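Is the Trastuser two-arm kit worth it for a small packing shed?

Nahuel Bustos
We pack oranges in foam sleeves for gift boxes, and returns mean pulling the sleeves off again. A rep from Daza wants to put us on the Trastuser plan – two arms, setup and "training on your fruit" for 414 a month. He says it handles sleeves out of the box. I have my doubts. Has anyone here seen one do it?

Elba Toledo
I sat through the demo in Bodham on a Sunday. It was oranges, plastic baskets and foam sleeves, so close to your job. I took these.

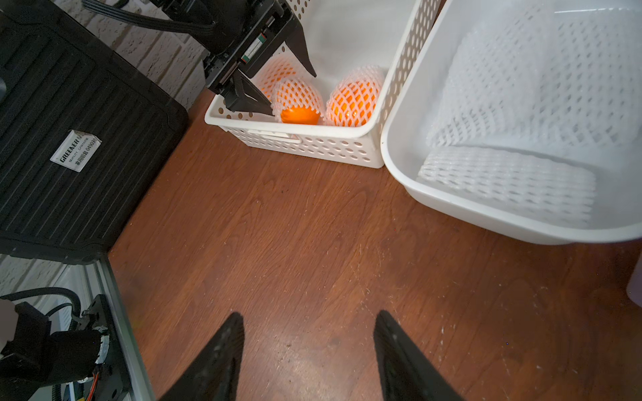
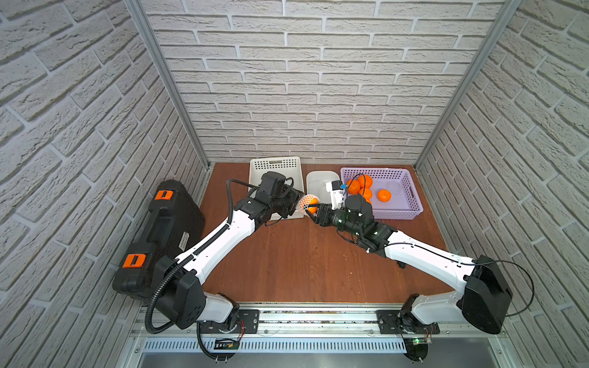

Fruit and sleeve, one gripper on each side in the second one. I'd want to see it on your own fruit before believing the brochure.

Does the monthly price cover replacement fingers?
Only the first pair for each arm. After that they bill you 37 a finger, plus shipping, and the quote I got had that on the back page.

Kyrylo Boiko
don't do it, people are faster

Alois Moser
Depends on your volume. Ask for a 14 day trial in your shed with your own sleeves, and get a pieces-per-hour figure in writing. They wouldn't give me one. Also ask who pays when fruit gets bruised – my contract draft said the customer did, and I left it there.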